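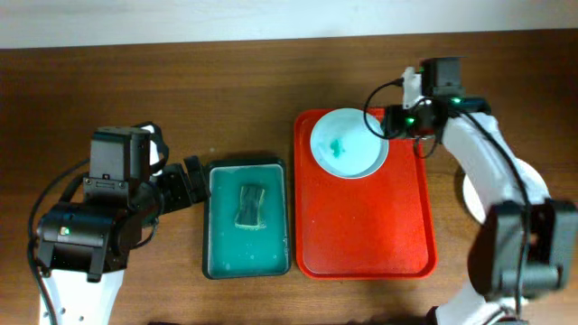
Ronaldo Lacerda wants to know why anyone would wash dishes on a table when the sink was invented some time ago. It's a fair question, and he has sent it to us twice, so it goes first.

The answer is that the shared kitchen on the second floor of the Bezerra building has one sink, and the sink is generally full of somebody's pasta pot. The two-tray method lets you wash a plate without touching the pasta pot or meeting its owner. It came to us from the Donville house, where they have no second-floor sink at all and are rather smug about it.

This page was last updated on Saturday, March 15, 2025. It replaces the notice taped inside the cupboard door, which had become mostly replies to itself.

What is the two-tray method?

One tray for the sponge and the suds, one tray for the dish. The sponge lives in the green tray with the black rim. The dish goes in the red one. You pick up the sponge, wipe the dish, put the sponge back. When the suds get tired you tip them down the sink, around the pasta pot, and start again.

Which tray is which?

Green is soap, red is dishes. We did have a meeting in November at which it was proposed to swap them, on the grounds that red "feels more like soap." The meeting lasted longer than the washing up it was about. Green is soap.

Can I use one tray for both?

You can, and then your dish sits in the same gray water as your sponge and you have built a small, bad sink.

How much dish soap do I put in?

A squirt the size of a quarter, with enough warm water to cover the bottom of the tray. The sponge does the rest. If foam is climbing over the rim you have made a bubble bath, and the table will need wiping before you've washed a single thing.

Does the tray have to be deep?

No. A shallow one is easier to carry when there's liquid in it, and it discourages people from piling in every bowl they own. You do want a raised rim all the way around. The flat baking sheet someone donated is a lovely baking sheet and we'd like to see it used for baking.

There's a smear on my plate. Do I soak it or scrub it?

Depends on the smear. Anything in a small patch near the middle, like a dab of sauce or a bit of dried pesto, comes off with a wet sponge held on it for a slow count of 9 and then wiped toward the edge. Wiping in circles gives you a larger, thinner smear, so don't. Egg needs cool water, as hot water sets it. Burnt cheese needs an overnight soak and a quiet word with whoever runs the toaster oven.

And if it's paint?

A surprising number of you eat lunch at the craft table. Water-based paint will come off a glazed plate with dish soap if you get to it early. If the plate has been used as a palette, though, it's a palette now. Write PAINT on the bottom and keep it on the craft shelf.

Where do I put the sponge when I'm done?

Squeeze it out and stand it on its long edge on the rack. Please don't leave it lying in the green tray overnight. It will still be there in the morning, but it will have developed a personality.

How often should the sponge be changed?

Once a week, or sooner if it smells, sheds or has gone thin in the middle. New ones are in the Grirora tin over the fridge (the tin used to have cookies in it, and we are sorry about that every time too). A demoted sponge gets a corner snipped off and goes under the sink for floors. A sponge with a snipped corner must never come back up. There have been incidents.

Which side of the sponge do I use?

Soft side for glazed dishes, cups and anything with a nice rim. Scratchy side for pans that have it coming.

Do I wash the front or the back of the dish first?

Front first, then flip it and do the back and the foot ring, which is the bit everybody skips and which leaves a ring of grease on the shelf. Jinfeng Bai does the back first and has sent us a letter explaining why. It is 1,341 words long and we've put a copy in the binder for anyone with an evening free.

Where do I rinse?

At the tap, one dish at a time, a few seconds each. Yes, that means visiting the sink. You're only passing through.

Will water hurt the table?

The table is brown wood with a good deal of grain in it, and it has put up with worse than us. Still, puddles shouldn't sit. Dry underneath both trays when you finish, because a wet tray bottom leaves a mark exactly the shape of the tray, and then we all have to look at it. Drops get wiped along the grain with the striped cloth. The other cloth is for hands.

How far apart should the trays be?

Close together, with a finger's width between them. The sponge drips on its way across, and the less table it crosses the better. Pushed hard against each other, they knock rims every time you lean on one, and you end up with suds in the dish tray.

Can I do this with knives?

Wash knives one by one, at the tap, in your hand. Don't lay one down in foam where the next person will find it by feel.

What about glasses?

Glasses go before anything greasy, while the suds are fresh. If you've already done the lasagna plates, change the suds. You'll be tempted not to.

Where can I buy the trays?

Ours came from the market in Brakville, on the stall by the bus stop, 2 for $9. The stall isn't always there. Any plastic or metal tray with a proper rim will do the job - pick two different colors, or you'll be reopening the November discussion.

I've lost a dish. Who do I ask?

Look on the shelf marked 28 first. That's where unclaimed dishes go at the end of the week, and why it's marked 28 is a question for the people who had the shelves before us. After a month on the shelf they belong to the kitchen.

Whose pasta pot is it?

We're still asking.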